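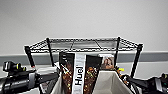 Wire rack and soft bin station, pantry set-up. Two arms, pouches standing upright.

Clevwood Pantry Cell
Two-arm station for picking, sorting and restocking packaged goods

Sold by Grelon. Built to order. Lead time 12 weeks, call first if you need it sooner.

Short version
Two arms, one head camera, software included. Works on soft bins, wire racks, pouches, boxes, small jars. Made for stockrooms, staff kitchens, test labs, and people who want to know if a machine can put the groceries away yet.

Can it?
Partly. We get asked every week so the answer is on the page now instead of in an email.

Good at today:
Boxes on a flat shelf. Very good.
Jars with lids on, up to the payload limit.
Stiff pouches standing up with a bit of space around them.
Moving one known item from bin to rack, over and over, no breaks.

OK at, with setup:
Full-size food pouches in a fabric bin. The bin moves when you push on it, the pouch moves when you squeeze it, so the grip has to be soft and slow. Expect a day of tuning per bin type.
Wire racks. Arms are fine with them, depth sensing less so. Thin rods drop out of the depth map, and small packs can tip between them. We sell a clear liner, see Accessories.
Dark packaging next to other dark packaging. Two brown pouches side by side can read as one. Better lights help.

Not there yet:
Bags of loose stuff that slump (rice, flour, frozen peas).
Reading a best-before date on a crinkled seam.
Finding the one thing at the bottom of a full bin. A person does this by feel. The cell does not.
Anything open.

If your chore is mostly on the third list, don't buy this. Talk to Rhona Strachan on the sales desk and she will tell you the same, faster.

How fast
Slower than you. A person clears a mixed bin before the cell has planned its first few grips. Where it earns its place is the dull long run – same items, same rack, all evening. Callum Yule runs our test cell and logged 426 picks on one shift with mixed pouches and boxes. Twelve needed a hand. Most of those were pouches that folded over at the rim of the bin.

So plan for someone nearby. Not watching it, just nearby.

Specs
Arms: 2, black finish
Payload per arm: 2000 g incl. gripper load, keep it under that
Rack height above bin: 200 mm minimum clearance for upright pouches, more is better
Vision: head camera plus wrist sensor
Power: standard wall outlet, one per arm
Control: Dunbar software, runs on the supplied computer
Noise: fine for an office. Fans come on when both arms are moving
Floor: level. Seriously, level

What's in the crate
Both arms with grippers
Head camera and mount
Computer with Dunbar loaded
Emergency stop, wired
Cables, ties, hex keys
Printed quick start (the long manual is a download)

Not in the crate: shelf, bin, goods. Use your own, that's the point. Measure them and send us the numbers with the order.

Setting up
Shelf against a plain wall if you have one. Busy backgrounds cost you picks.
Bin where both arms reach all four sides.
Turn labels to the camera for the first training run. After that mix them.
Stand tall pouches up. Flat ones slide under each other and you will be there all afternoon.
Run the reach check before the first pick. If a post is in the way of an elbow move the shelf, not the arm.
Keep cables clear of the rack legs, check again after the first hour.

Training new items
Guide the arm by hand through the pick, a few dozen good ones per item. Loïc Besnard on our support team recomends doing them in short batches, with the bin shoved a little out of place each time. New flavor of the same pouch usualy needs only a handful more. New shape, start over.

Accessories
Clear rack liner, cut to size
Soft finger pads, set of four (these wear, order two sets)
Tristel light bar, for dark packaging
Rolling base with locking feet
Spare wrist cable

From a customer
"We bought it for the staff pantry, half as a joke. It does the boxes and the bars and the meal pouches. It does not do the coffee. Would get the light bar on day one." – Catherine Moffat

Support
Phone and remote, 8 am to 6 pm. Remote sessions for new bin types are Wednesday only, book ahead, they fill up. Shabani Barasa handles repairs and spares. Have the serial number ready, it's under the base plate on the left arm.

Warranty covers arms, cameras and computer. Finger pads and cables are wear parts and not covered. Spilled food inside a gripper also not covered, sorry.

Software
Next Dunbar update is due in April. Better handling of soft bin edges, quicker recovery after a dropped item. Free for all current cells. Back up your item library before you install.

Price
On request. Tell us the shelf, the bin and the five items you move most, we come back with a quote and a yes, no or maybe per item.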